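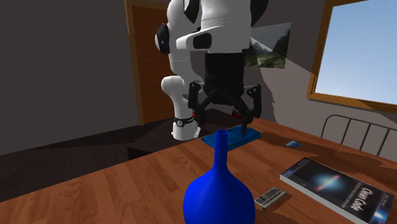 Likitz Facilities Systems, Building Services Desk

Ticket 166: Meeting room thermostat shows one temperature, room feels like another
Opened: Thursday, April 13, 2023
Product: Lorka wall thermostat with Plalus scheduling add-on
Priority: low (raised to medium by reporter, put back to low, raised again)
Status: closed, see last entry

Original report
The big meeting room on the Brzozowska side is cold every morning and stuffy by lunch. The thermostat on the wall says 20 the whole time. Please fix the heating.

Entry 1
Read the complaint twice. "Says 20 the whole time" is either a very good heating system or a number that isn't moving, and I know which one I'd bet on. Asked the reporter whether the display changes when the room gets stuffy. Reply: "I don't think so." Asked them to look. Reply: "It doesn't."

Entry 2
Called vendor support. First suggestion was to restart the thermostat. Restarted it. It came back showing 20. Second suggestion was to restart it again and hold the button longer. Same result. Third suggestion was that the room might be at 20. Put a cheap dial thermometer on the shelf under the unit and it read well below that. Vendor says consumer thermometers are unreliable. Maybe so, but this one at least moves when I breathe on it.

Entry 3
Vendor now says the fault is old firmware and the update will "improve sensing." I asked what in the update has to do with sensing. The release notes list a new clock face and a fix for the holiday calendar. Installed it anyway so they can't keep asking. Clock face is nice. Reading is still 20.
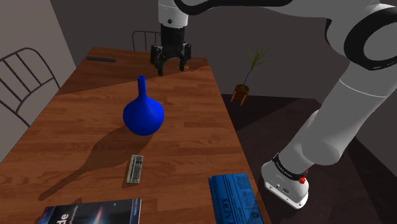
Ticket 166, attachment 2

Entry 4
Went into the Plalus settings myself. There's a page called Comfort Source with two choices, Wall Sensor and Remote Sensor. Ours is on Remote Sensor. We don't own a remote sensor. As far as I can tell, when the remote one is missing, the unit shows the target temperature where the measured one should be and says nothing about it. No warning, no error code, nothing in the log. The log has 244 lines and every one of them says "OK."

Told the vendor. They said that was not expected behavior. Then they said it was documented. I asked for the page and was sent the installation guide, where I couldn't find it.

Entry 5
Changed Comfort Source to Wall Sensor. Display dropped right away to something close to what the dial thermometer showed, and the heat came on. I would like to call this fixed, but I've been told this room was fixed before. There's an old ticket from last July about the cooling, closed with the note "user education." I'd guess it was the same setting.

Entry 6
Reporter says mornings are fine now. Afternoons are "a bit better." I don't put much weight on "a bit better" from people who know somebody has been working on it, so I left the dial thermometer in there and compared it with the display at lunch on 4 separate days. The two agreed closely enough each time. The stuffiness looks like a separate problem with the vent above the door, which has been painted shut. Opened a new ticket for that with the painting contractor copied in.

Entry 7
Vendor asked whether they could close their case as "resolved by firmware update." I said no. They asked whether "resolved by restart" would be more accurate. Also no. Their case now reads "configuration," which I can live with, though I don't expect the missing-sensor behavior to get changed on the strength of it.

For whoever gets the next one of these: check Comfort Source before you call anyone. If the reading and the target are the same number at every hour of the day, don't trust the reading. An automatic update may put the setting back to Remote Sensor. The vendor says it won't, so check after each one.

Closing this ticket. Dial thermometer stays on the shelf, please don't tidy it away.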